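Search this site
Search Go

Drawing Fundamentals I
Unit 4 Notes: Light, Shadow, and Edges

Read these before the studio session. Bring the sketchbook, two pencils (HB and 4B), and the kneaded eraser. The paper for this unit is the Hirkadar medium-tooth pad from the supply list. If you already own a smoother pad you may use it, but the shading exercises will take longer.

1. What this unit covers

In Unit 3 we drew outlines only. Most of you can now place a cup or a box on the page so that it looks about the right size and shape. The drawings still look flat. This unit deals with tone, meaning how light or dark a part of the drawing is, and with the edges between tones.

We will use five tones for now: the white of the paper, light gray, middle gray, dark gray, and the darkest mark your 4B will make. Real objects have many more. Five is enough to make a ball look round, and it keeps beginners from fussing.

2. Form shadow and cast shadow

A form shadow is the dark side of the object itself. It is on the part of the surface that is turned away from the light. On a ball or an egg the change from light to dark is gradual. On a box it happens all at once, at the corner.

A cast shadow falls on something else. The object blocks the light, and the table, wall, or floor behind it gets less. Students mix the two up all the time, mostly in the place where they meet at the bottom of the object. Draw them as two separate shapes first, lightly, and shade them afterward.

Check the direction of the light before you start. Mark it with a small arrow in the corner of the page. If the arrow points down and to the right, the cast shadow goes down and to the right. With a window and a ceiling lamp both on, you will get two cast shadows that overlap. For homework, turn one of them off or pull the shade.

3. Hard and soft edges

The size of the light matters more than its strength. A small light, such as a bare bulb across the room, gives a cast shadow with a crisp edge. A large light, such as an overcast sky or a long ceiling panel, gives a soft one. The reason is that near the edge of the shadow, part of the large light is blocked and part of it still gets through.

Two words you need for the quiz:

Umbra: the area where the whole light is blocked. It is the darkest part of the cast shadow.

Penumbra: the area where only part of the light is blocked. It is the blurry border.

Distance matters too. When the object touches the table, the edge at that spot is sharp. As the object is lifted, the edge gets wider and softer. Try it with your own hand under a desk lamp. Press it flat, then raise it slowly and watch the outline spread. A standing pencil shows the same thing along its length. The shadow is crisp at the foot of the pencil and blurred at the far end.

4. Value of the surface

A shadow is not black. It is the surface with less light on it. On white paper a cast shadow is usually a light or middle gray. On a dark cloth it may be hard to find at all. Beginners press too hard because they know it is a shadow and they think of shadows as dark. Squint at the setup. Compare the shadow with the darkest thing in view and give it a tone that fits between that and the white.

Color is left for Unit 9. Treat everything as gray until then.

5. Demonstration setups

The four setups below are on the side tables during studio hours. Draw at least two of them.

Setup A. Egg on white card, one lamp at left. Look for the light that bounces off the card onto the underside of the egg. It is lighter than the middle of the form shadow, but it should never be lighter than the lit side.

Setup B. Box and cone, one lamp, high. Draw the outline of each cast shadow before shading. The shadow of the cone bends where it climbs the side of the box.

Setup C. Crumpled paper bag. Use only three tones. Leave out the small creases.

Setup D. Shadow alone on a white surface. Do not draw whatever casts it. Start with the outer limit of the lightest gray, work in toward the darkest part, and leave the lit area as bare paper. There should be no pencil line around the shape when you finish. 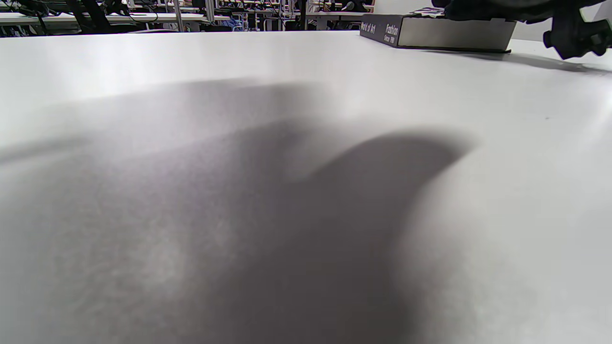

6. Shading method

Hold the pencil on its side, well back from the point. Lay down one even layer over the whole shadow shape. Then go over it again, stopping short of the edge by the width of the pencil lead. Repeat, stopping a little farther in each time. Four or five layers will give you a soft border without smudging.

Do not use a finger to blend. Skin oil stains the paper and the eraser will not lift it. A McPhee paper stump is allowed in Unit 6, once your layers are even.

If an area has gone too dark, press the kneaded eraser onto it and pull straight up. Rubbing spoils the tooth.

7. Homework

Make a value strip of 11 boxes, from bare paper to your darkest dark. Each box should be an equal step from the one before it.

Then draw one household object under a single lamp. Spend 60 minutes on it, and no more than 10 of those on the outline. Write the position of the lamp on the back of the sheet.

Reading: Rernska Drawing Primer, chapter 4, through the end of the section on lost edges. The reading is roughly 23 pages, much of it plates.

Homework is due at the start of the next studio session. Late sheets lose one grade step.

Notes revised October 28, 2023

Related handouts
Unit 2: Holding the Pencil
Unit 3: Contour and Proportion
Unit 5: Ellipses, Cups, and Bowls
Unit 6: Blending Tools
Supply List (Billudus Art Store)
How Sketchbooks Are Graded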